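Open House Weekend at the Timstead Works

I have wanted to see the inside of the old Timstead mill since I was a kid riding past it on the school bus, so when the new owners announced an open house I was in line before the doors opened. For two hours I wandered around with my mouth half open. What a building!

The mill made felt for piano hammers and hat brims until the seventies. Whitlock, the company that bought it, has kept the carding room almost exactly as the last shift left it. The long line shaft still runs the length of the ceiling, 735 feet of it if you count both wings, and our guide Carol let us put a hand on the leather belting. You can still smell the wool oil in there, sweet and a little like old candles. She told us the room once had 543 windows, and that washing them was a punishment for apprentices who came in late.

Next I went upstairs. The light up there is wonderful, and people were happy to stop and talk.

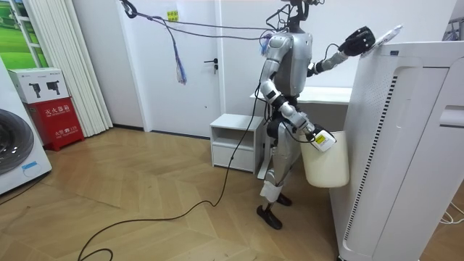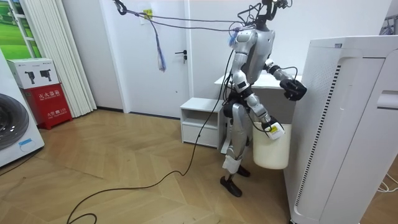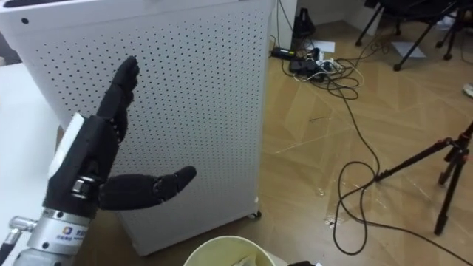 Everett Marchetti

After the upper floors I went down to the dye house, and I nearly missed it - the sign is behind the bike rack. Go anyway. The vats are sunk into the floor and lined with brick, and each one has a ring of color where the liquor used to sit. A retired dyer was there with a sample book from Mollano, the Italian supplier, and she let us turn the pages ourselves (bottle green was everybody's favorite, mine included).

Lunch was soup and rye bread in the boiler house, at long tables under the old pressure gauges. Then there was a felting demonstration in the yard, where 13 of us got our sleeves soaked making one very lumpy coaster each. I am keeping mine.

Parking filled up early, so the better plan is to leave the car at Sumness and take the river path, a flat and pretty walk that brings you in by the weir. The archive room was closed for shelving work, but Carol says it will be open at the next one, with the pattern books out on the tables. I have already put my name down.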